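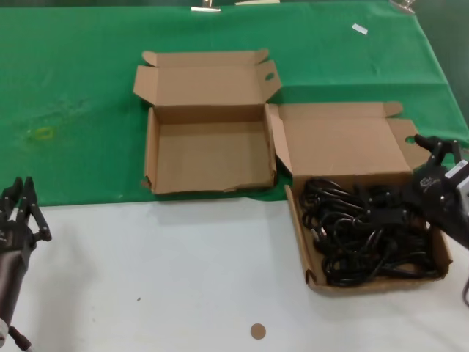

Figure 7.1 Two open cartons, one empty and one holding black cables.

Chapter 7
The Cable Problem

Every building has a box of cables. Larger buildings have a room of them. The box is rarely labeled, and when it is, the label says MISC, a word that has done more harm to storage than damp and mice together.

The cables in Figure 7.1 are an ordinary case. They are black, they are coiled over one another, and a few plug ends show near one side of the heap. A person looking for one particular cord would have to lift most of the others to find it. The carton beside them is empty, and in this chapter we will treat an empty carton as the most useful tool on the table.

Earlier chapters dealt with things that hold their shape. Books, cups and folding chairs can be counted, stacked and put on a shelf, and they will be in the same position when you return. Cables are different. A cord has two ends and a great deal of middle, and the middle will go through any loop it is offered. Put twenty of them in a carton, carry the carton down a flight of stairs, and you have made something closer to a bird's nest than an inventory.

The usual response is to buy more cables. When Telma Ulloa took over the supply room at Sornside, a training center with more projectors than working light bulbs, she found that staff had been ordering new power cords each September for years. The shelves held 1,000 cords. The center owned 300 devices that could use one. Her first report recommended that the ordering stop. Her second report, a month later, recommended it again in larger type.

Ulloa's method, which we follow with small changes, needs a clear table, two cartons and a roll of tape. Everything starts in the first carton. One cord at a time is drawn out, looked at, coiled, tied and laid in the second. Cords that nobody can name go on the table itself, where they will be in the way and therefore get dealt with. The work is dull. It also goes faster than people expect, apart from the first ten minutes, when every cord seems to be attached to every other.

Note the lids in the figure. Both are raised and leaning back, which leaves the whole opening clear – a small matter until a lid has dropped on your wrist for the fourth time. The oval hand-holes are handy for carrying, and less handy for anyone who packs thin cords right up against them.

By the end of this chapter you should be able to:

Sort a mixed carton by plug type before sorting by length
Coil a cord without putting a twist in it
Write a label that a stranger could use
Decide when a cord should leave the building

7.1 Before You Pull

The first instinct on meeting a tangle is to take hold of the nearest plug and pull. Resist it. Pulling tightens every loop the cord passes through, including those belonging to its neighbors. Tip the pile out, spread it with flat hands, and look for a free end.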